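Rikberg to bring back Dastimel, fog and all

Dastimel, the supernatural romance in which a ferryman falls for a woman who drowned before he was born, is to return for a second series of 52 episodes. The broadcaster, Rikberg, confirmed the news in a short statement that used the word "destiny" five times and the word "budget" not at all.

Viewers who stayed until the end of the first run will remember that the ferryman had walked into the lake, the ghost had walked out of it, and his mother had gone on laying the table for the bride she picked out in episode two. Rikberg says the new series starts the following morning. How there can be a following morning for a man at the bottom of a lake is a matter the statement leaves to the writers.

The show was made by Undier, a small production company best known until then for a hospital drama in which most of the patients got better. It was given a late slot and very little publicity. By the spring it had been moved to eight in the evening, and the town of Khan, where the lakeside parts were shot, had put up a sign asking people to stop leaving wet flowers on the jetty.

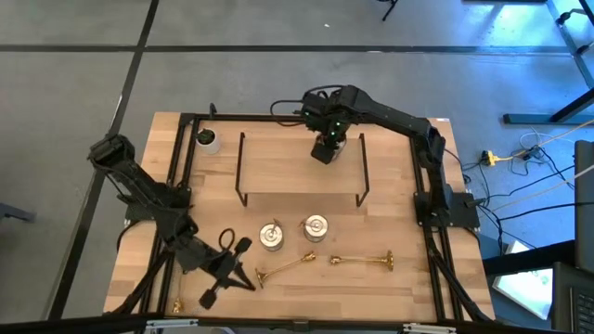
Filming is due to begin in March, when the lake can be relied upon for fog. The first series got through a good deal of the bottled kind, most memorably in the wedding episode, where the priest vanishes for a whole minute and comes back facing the other way. Fans have since decided that he is a ghost too. Undier has not corrected them, and may well be taking notes.

An open call for extras in Khan drew 400 people for 80 places. Those chosen will play villagers, mourners and, in one long sequence, the drowned. Applicants were asked to say whether they could swim and whether they could lie still, and were told that the second mattered more.

Both leads are coming back, as is the mother, whose disapproval remains the most convincing thing in the programme. The rival bride has been given a larger part and a horse.

Rikberg will repeat the first series over the winter, with the lake episode shown in two halves.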